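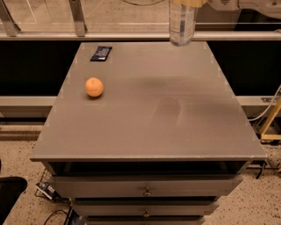 Gray top, navy packet at the back left.

April, notebook, counterfeit screening. Picked up after lunch.

The second box of Besnard water filter cartridges came in from the Closoncombe port office. Customs there is holding 4000 of them and would like to know by the end of the month whether they are real. So would Besnard, who have sent us two reference cartridges and a cover letter longer than their spec sheet.

Started with the outer cartons. The print on the seized ones is better than on the genuine ones, which does not help anyone. Sharper edges on the logo, cleaner fold lines, no smudge under the lot code. If I were buying blind I would pick the fakes and feel good about it. Barcodes scan fine and all give the same serial, so somebody got tired at the last step.

Pulled 77 for the bench. Weighed, numbered in pencil, bagged again. Number 31 got numbered twice, my fault, the second one is now 31b and will stay that way until I retire.

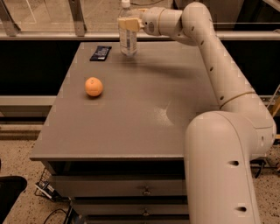
Labels next. The holding glue on the seized lot lets go in one piece with a warm blade, while the reference label tears and leaves fuzz. I'd like to try the same peel on something curved and ordinary before I trust it, and a clear water bottle with a pale band around its middle would do nicely - plastic, label that wraps. If the blade lifts that as easily, the peel test says more about my hand than about the glue. Rows for this are in the sheet under "wrap", still blank.

Serkeck sent over their security ink pen, the Plirkura, with a leaflet promising an instant answer. It went green on both reference cartridges. It also went green on nine of the first ten seized ones, and on the leaflet.
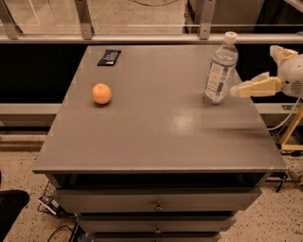
So the pen goes back in its case until Serkeck answers my note, which was polite. In the meantime the resin is the better bet. Cut open one seized cartridge and one reference. Beads in the seized one are mixed sizes and a bit yellow, the reference ones are even. Sieve stack is booked by the paint people until four.

To do: ask Closoncombe if the pallets were wrapped separately, order blades, find out who has the good tweezers.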